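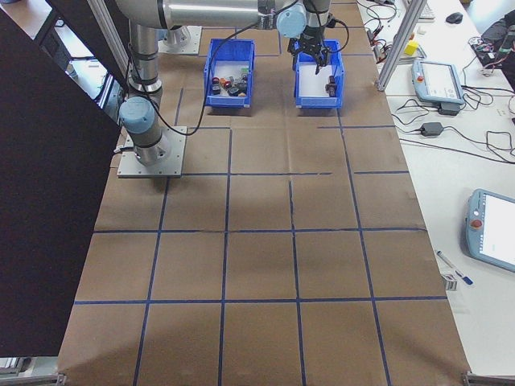
Sat 20 October

Moisture meter business, continued. Keith wants this settled before the Haddad order gets cut, and I'd like it settled too, but I don't think one weekend of oven drying is going to do it. Writing down what I have.

Background for anyone who wasn't at the bench on the day the load came in: the white oak is Brorwood lot 443. The delivery slip says kiln dried to seven percent. Our own Cleveo pin meter says nine on most boards and ten on a few. Brorwood's driver had a meter with him and got seven, which is exactly what his paperwork said he should get. I asked what species correction it was set to and he said it was automatic. I have never met a pin meter that could tell what tree it was stuck into.

So we have two meters, two answers, and a strong habit in this shop of believing whichever one lets us start cutting.

**The oven test**

Took one piece from the middle of a board, well away from the end grain, and kept trimming until it read 300 g on the small scale. (A round number isn't needed, I just find it easier to spot my own arithmetic mistakes.) Brushed off the fuzz before weighing. Oven set to 200 F, door shut, fan on. Weighed it morning and evening. The last two weighings were the same, 287 g both times.

Lost 13 g. Divide by the dry weight, not the starting weight, Nabil, and you get 4.5 percent.

Four and a half. So now there are three answers, and the one from the method everyone calls the gold standard is the furthest out from the other two. If I believed it I would have to say our meter reads double, and I would have noticed that by now on the maple and the ash.

Things I can think of that are wrong with the test:

- 200 F is too low. The usual instruction is a little above the boiling point of water. I set it low out of caution over the kitchen oven and forgot to go back and turn it up. The piece can stop losing weight at that temperature and still be holding some water. That would make the true figure higher than 4.5, and I can't say how much higher.
- The oven dial is an oven dial. No separate thermometer in there.
- The piece sat on the bench most of an afternoon between being cut and being weighed the first time. The shop was dry that day with the heater going. Thin piece, lots of surface. It could easily have given up some water before I ever wrote down 300.
- Scale hasn't been checked against anything since May.
- It's one piece, from one board.

The first three all push the answer the same way, toward the wood being wetter than 4.5. That's comfortable for the meter, which is exactly why I don't want to lean on it. I started the day expecting the oven to back up the Cleveo, and here I am explaining away the result that didn't.

**What Ghassan H. thinks**

He says the oven test is fine and the meter is wrong, and that pin meters get jumpy at the dry end anyway. He is right about the second part. Under six percent or so the resistance gets so high that the readings don't mean much. But ours isn't reading under six, it's reading nine, steadily, along the length of every board I tried. If it were wandering all over the place I'd be more inclined to agree with him.

**What Raghda thinks**

She wants to know whether anybody checked the correction table in the back of the Cleveo booklet. I had. Then I went and looked again and I'd been reading the red oak line. The white oak line takes the reading down slightly, less than half a point. Doesn't rescue anybody. Still, I've penciled a box around the right line and I would rather she'd not had to ask.

**The Jolton finish**

Separate question, but it keeps getting dragged in. The Jolton rep told Keith their sealer "locks the moisture where it is," so it wouldn't matter whether the boards were at seven or nine. I don't buy it. Every film finish I've used slows the exchange down and none of them has stopped it. Keith has the leaflet. I read it twice and there's a graph in it with no numbers on the upright axis. If someone can get the rep to send the actual test, with the species and the time in weeks, I'll read it and say sorry if I have to. Until then I'd treat the sealer as a sealer.

Ghassan Boutros says he has a cabinet door at home with Jolton on it that hasn't moved in years. One door, hung in a room that has the same air all year. I told him to try it in my mother's hallway.

**Next**

1. Cut three pieces this time, from three different boards. Each one goes straight into a zip bag off the saw and gets weighed before anyone makes coffee.
2. Put a thermometer in the oven. Bring it up past 215 F and leave it there until the weights stop changing.
3. The dried piece from this test goes back in at the higher temperature too. If it drops below 287 then the low setting was part of the trouble. If it stays put, I'm back to being puzzled. It has been sitting in open air since the last weighing, so it has to come all the way back down first. Don't weigh it early and call that a result.
4. Meter readings on the same three boards, right beside each cut, written down before the oven results are in. I don't trust myself to do it after.
5. Check the scale. Nabil has a set of brass weights somewhere.

No milling on lot 443 until then. Keith is unhappy about it and asked if we could at least rough out the table legs. I said rough out oversize if you must, stack them on stickers, and leave the joinery alone. He took that as a yes.

Brorwood hasn't called back.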